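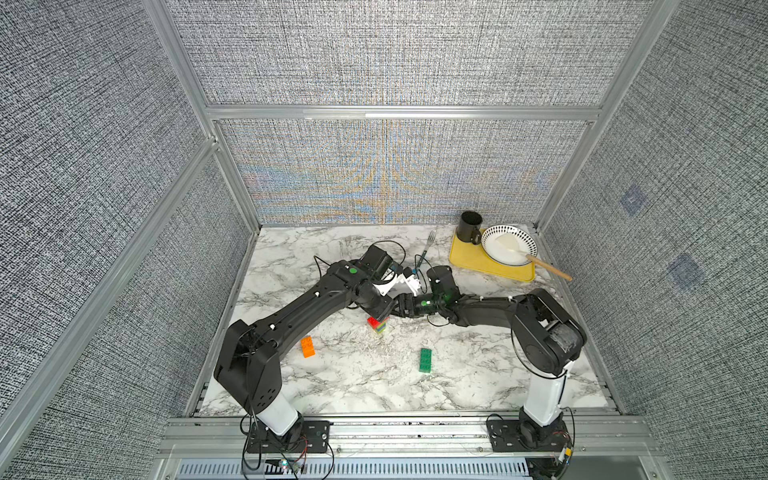 Showing Films at Home: Household Tips

Updated November 21, 2018

The Hawthorne household desk receives many letters in December from readers who plan to show a science fiction or adventure film to family and guests. The following recommendations apply to most living rooms and to most projectors and televisions.

Preparing the Room

Close curtains 20 minutes before the film begins and check for light at the edges. A folded bath towel laid along the sill will block most of what remains. Lamps behind the audience should be switched off, while a single low lamp behind the television is easier on the eyes during dark scenes.

Wall and Screen

A plain white wall is acceptable for occasional use. Remove nails and wipe the surface with a dry cloth. Households that prefer a sheet should iron it, hang it from a curtain rod and clip the lower corners to a weight. Projectors rated below 1,000 lumens require a fully dark room.

Sound

Films with large battles move quickly from whispers to explosions. Most televisions have a "night" or "voice" setting that narrows the difference. Place speakers at ear height and away from corners, where bass becomes heavy. A rug on a bare floor reduces echo.

Popcorn for a Group

Heat three tablespoons of oil in a heavy pot with a lid. Add 5 kernels. When they pop, add half a cup more, cover, and shake gently until the popping slows. Salt at once. Butter should be melted separately and added in the bowl.

Stains

Blot spilled soda with cold water and a white cloth, working from the outside in. Butter on upholstery should be covered with cornstarch, left for 33 minutes and vacuumed. Test any cleaner on a hidden area first.

After the Film

Allow the projector fan to stop before unplugging the unit. Return discs to their cases and store them upright, away from radiators.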